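Robot Manipulation, Unit 6: Learning Grasp Selection from Logged Attempts
Handout by Yae Takeda. Revised 2025-01-03.

6.1 Problem

Given one view of a bin holding several unlike objects, choose a grasp pose g that maximizes the chance of a successful lift. No object models are supplied. The policy sees only the image and the current joint state.

Success is a binary label r. A grasp counts as r = 1 if the object stays in the gripper through the lift and for 2 seconds after it. Anything else is r = 0, including a lift that drops the object back into the bin.

6.2 The Doreno baseline

The baseline scores candidate grasps one at a time. It samples 300 candidates per image, crops a patch at each, and passes the patch through a small network that outputs an estimate of P(r = 1 | patch). The arm executes the top candidate. Training uses cross-entropy on the logged labels.

Two weaknesses matter for this unit. The crop throws away context, so the score for an object lying against a wall ignores the wall. The log also holds only grasps the earlier policy preferred, and estimates elsewhere are poorly calibrated.

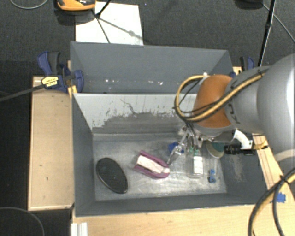 Jaramillo and Kaneko address the first weakness by feeding the whole image to the network along with the candidate pose. Finger clearance can then be learned from the labels. In their test set of 117 attempts, the full-image scorer succeeded on 67 percent. They report the largest gains for objects close to a wall and almost no change for isolated ones.

6.3 Clear and shiny surfaces

Depth readings are unreliable on transparent plastic and on bare metal. A clear container may return the depth of whatever lies behind it, and a reflective floor may return holes or false points. The method above uses color only when scoring and reads depth only for the final approach height. If the depth patch has missing values, the height defaults to a fixed offset above the floor.

6.4 Exploration

For the second weakness, replace the argmax with sampling from a softmax over candidate scores, with temperature T. Log the probability of the chosen grasp. Without it the importance weights in Unit 7 cannot be computed.

Exercises

1. Derive the gradient of the cross-entropy loss with respect to the final logit.
2. Show that the softmax policy approaches the argmax policy as T goes to zero, assuming a unique top score.
3. State one case in which the fixed height offset in 6.3 causes a collision.

Reading: Jireš, course notes on off-policy evaluation, sections 1 and 2.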